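Poneo two-arm build: frequently asked questions

Last updated in July. Maintained by Zdenka Grgić and Mirsad Atanasov.

What is Poneo?

Poneo is a pair of small robot arms that share one table and one controller. We built it at home over two winters, with the heavier cutting and drilling done at the Yordanov shared workshop. The arms are meant for ordinary table chores: moving bowls, picking up spoons, holding a bag open. There is no kit for sale. The parts list and the code are free to copy.

Do I need a workshop to build one?

You need a drill press for the base plates and a vise. Everything else was done with hand tools, a soldering iron and a torque screwdriver. If your local workshop charges by the hour, do the base plates and the clamp blocks in one visit. Those are the only parts that need to be square.

What did it cost?

We stopped at 2000 dollars for both arms, with the controller and power supply included and the computer left out. The joint motors took most of that. You can save by buying used motors, but check them for play in the gearbox before you pay. Two of ours had to go back.

Can I build only one arm?

Yes. Set ARM_COUNT to 1 in the config file and skip the section on shared timing. A lot of table jobs need something to be held while something else moves, so most people who start with one arm end up asking about the second. Leave room on the controller board for it.

How many parts are there?

Each arm has 41 parts, counting a motor as one part and leaving out screws. The screws are all M3 or M4. Buy more M3 than the list says.

What are the grippers made of?

The fingers are printed in a flexible filament and the housings in a stiff one. Print the fingers flat, with no supports. If they curl at the tips, slow down the first layers and try again. Version 3 fingers fit version 2 housings, but version 1 housings need a spacer. The file is in the Flirar folder, along with the cable clips.

Why do you run the cables outside the arm?

We tried routing them inside and broke a wire at the elbow after 28 hours of running. An outside cable is uglier and much easier to replace. Leave enough slack for the wrist to turn all the way both ways with the elbow bent, then clip it. Turn every joint by hand through its full range before you switch on the power.

What kind of table works?

Any table that doesn't rock. Clamp position matters more than the material. We have used a kitchen table, a workbench and a door on two trestles, and the door was the worst of the three. A shiny surface can confuse depth cameras, so if your readings jump, put down a plain cloth and run the same move again.

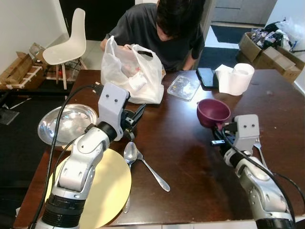

Whatever table you choose, measure its height at all four corners and enter the lowest number as TABLE_Z. Then set the safe height 2 cm above that and bring it down in small steps. If a finger touches the surface during a test move, stop and redo the zeroing before going on.

Is it safe to sit at the table while it runs?

We do, with the force limit on and the speed at the lowest setting. The stop button should be within reach of the person sitting down, and a second one should be next to the computer. Test both at the start of every session. Children and pets stay out of the room. Keep long hair tied back and take off anything that dangles from the neck or wrists.

What can it pick up?

Bowls with a clear rim are the easiest. Spoons are fine if the handle is off the surface at some point, and annoying if they lie perfectly flat. Thin plastic bags are still hard. The shape changes every time the bag is touched, and the fingers often close on one layer when we wanted two. Mirsad is working on a slower closing move for bags, and it is in the test branch if you want to try it.

The controller shows error 1917. What does that mean?

It is the joint timeout message, and it nearly always points to a loose connector at the shoulder. Switch off, reseat both ends, switch on again. If it comes back, swap the left and right shoulder cables. If the error moves to the other arm, the cable is bad. If it stays where it was, look at the motor.

Does it work with Wondex boards?

The older ones, yes. Newer Wondex boards use a different pin order on the motor header, so you will need the adapter drawing from the downloads page. Don't plug a motor in before checking. Zdenka lost a driver chip that way.

Can I use the code in my own project?

Yes, including in paid work. Please keep the names in the header. If you fix a bug, send us the fix – a plain text file by email is fine.

Where do I ask something that isn't on this page?

Use the message form on the contact page and put the arm version in the subject line. A photo of the wiring helps with most electrical questions. We both have day jobs, so replies usually come in the evening, after 8 p.m.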